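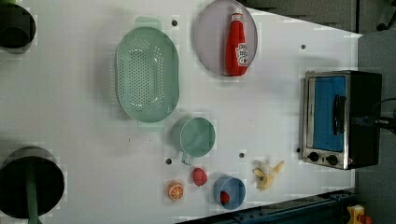 About Ristness Books

Ristness Books is a small press for paranormal and fantasy romance. We publish in paperback and ebook from an office above a print shop in Flilville, where the company started with one shifter novella and a borrowed desk.

What we publish

Most of our list is series fiction. Our readers tell us they want to stay with a pack, a coven or a court for more than one book, so we sign authors for at least three titles in the same world whenever we can. Every book has its own couple and its own ending. You can start anywhere, although the Aken Wolves books make more sense in order, and book four gives away who the traitor is in book two.

We take shifters, vampires, witches, fae, ghosts, demons and the occasional sea creature. Heat levels run from closed door to very open, and each book's page on this site says which. Content notes are on the same page, under the blurb. All of our books end happily. If a couple's story runs across several volumes, we say so before you buy.

Our longest-running series is The Morrison Pack, now at 8 novels and a holiday collection. Aken Wolves is second. Hollow Court, our first fae series, opens this year with a human mapmaker who is hired to survey a forest that keeps moving.

Who we are

Kohei Miyazaki founded Ristness and is still the publisher. He worked in library distribution before that and read romance on the train. He edits the Morrison books himself and reads every manuscript before we make an offer. The rest of the staff covers editing, covers, production and reader mail. Proofreading and audio are done by freelancers, most of whom have been with us for several years.

How we work with authors

Authors keep their film, game and translation rights unless we agree otherwise in writing. Royalties are paid quarterly. We ask for a full manuscript, never a partial, and we give every book two rounds of edits and a separate continuity read. The continuity reader keeps a file for each series with eye colors, scars, pack ranks, moon phases and who knows whose secret. Authors can ask for a copy of their file at any time.

Cover concepts go to the author before they go to anyone else. We don't use generated art on covers or inside the books.

Submissions

We are open to submissions every May. Send the full manuscript, a one-page summary that includes the ending, and a short note on where the series might go. We look for novels of up to 98 chapters, which sounds like a joke but was settled after a long argument over one particular manuscript. Last time we received some 200 submissions and answered all of them. Please don't send work outside the May window, as it will be deleted unread.

Advance readers

Our advance reader group has 100 places. Members get ebooks six weeks before release and are asked to post a review, good or bad, in the first week. When places open up we announce it in the newsletter.

Contact

Reader mail, rights questions and bookstore orders all go through the form on the Contact page. Pick the right subject line and it will reach the right desk. We usually answer within five working days, a little slower in May.

Page last updated August 25, 2025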